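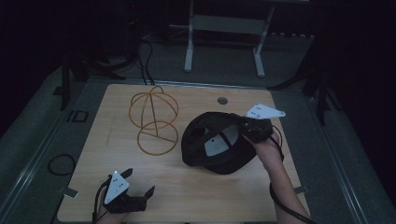 The black cap and its copper-coloured stand, on the table at Tarkurthorpe village hall.

Tarkurthorpe's lost property, which has lived in a tea chest behind the piano for longer than anyone cares to work out, is to go on show this Friday. Owners are invited to come and claim their belongings. Failing that, they are invited to come and look at them, for a small donation to the roof.

The hats are the main attraction. There are 17 of them, and each is to have its own wire stand, bent into a dome at the top and a wide ring at the bottom, so that a thing last seen under a chair at the harvest supper can be viewed as if it had been left to the nation.

Selina Grabner, who is running the display, found the stands when the Haslinger shop in Pulby closed its hat counter. She paid £40 for the lot and regards it as money well spent. Her sister-in-law, Verena Eder, regards it as £40.

"A hat lying flat looks like rubbish," Ms Grabner told us. "Put it on a stand and people start asking how old it is."

The first to be tried was a plain black cap with a curved brim. It has no name in it, and the label inside has been no help. Three people have already said it is theirs, and two of them described a green one. Primo Parisi, the third, got the colour right but could not say when he had lost it, where, or whether he had ever worn it to the hall.

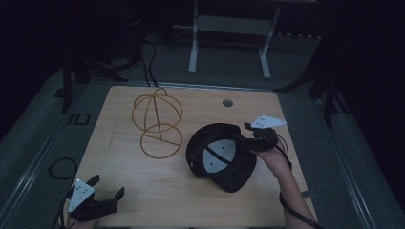 Caps, according to Ms Grabner, are harder to show than proper hats. A bowler will sit on a wire dome and stay there. A cap wants its brim facing forward and has to be set well down, or it slides round to the back and gives the whole table a sulky air. She has ruled out pins, glue and, after a short discussion, a turnip.

Beryl Bellamy has been through the rest of the chest and reports umbrellas, a good many single gloves and a trombone mouthpiece. The gloves will be laid out in a row. Nothing has been decided about the mouthpiece, although Florian Nägeli has asked that it should not be tested again before nine in the morning.

Doors open at 2pm and there will be tea. Anyone claiming a hat will be asked to describe it first, from outside the room. Whatever is left at five goes to the charity shop in Pulby, apart from the stands, which Ms Grabner is keeping. Ms Eder would like it known that they are not being kept at her house.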